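Medve Wall Paint in Oat, 10-liter bucket
Reviewed Monday, August 2, 2021

I bought the Medve because my sister-in-law, Jolien Claeys, had painted her hallway with it and went on about it through an entire lunch in June. Her hallway looked fine. It looked like a hallway. I ordered a bucket from Gristelport that evening anyway, so make of that what you will.

First, the name. Oat on the color card is a gentle cream. Oat in the bucket is the color of a bandage. It dries somewhere between the two, and the card should own up to this. My neighbor Bram Mulder looked in on day two and asked when the real color was going on.

The paint itself is good. It's thick, it stays on the roller, and it hardly smells, though my standards are low after the Bistis stuff I used in the bedroom, which smelled like a wet dog at a gas station. One coat nearly covers. Nearly is a big word when the old wall is dark green. I ended up doing three coats, and the third was mostly spite.

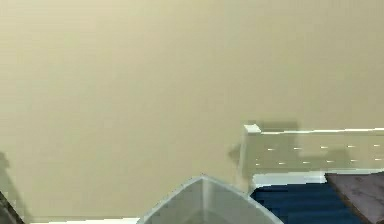
Beige wall beside a white stair railing, computer rendering.

Cutting in along the stairs took me longer than all the rolling put together. Use the Gastlow tape and pull it off the same day. I left mine on over a weekend and it took little strips of trim paint with it, so now I own a can of white as well.

It claims to be washable. I tested this with coffee (by accident) and with a green crayon (my nephew, on purpose). The coffee came off with a damp cloth. The crayon came off too, along with a bit of the shine, and if you stand by the coat hooks in the late afternoon you can find the spot. I stand there more than I should.

The lid deserves its own complaint. It has a tear strip that tears for two inches and then quits. I finished the job with a screwdriver and it has never sealed properly again - there's a dinner plate on top of it now.

At 66 a bucket it isn't cheap, but I've paid more for worse. Four stars, with one off for the lid. Jolien says hers opened without any trouble.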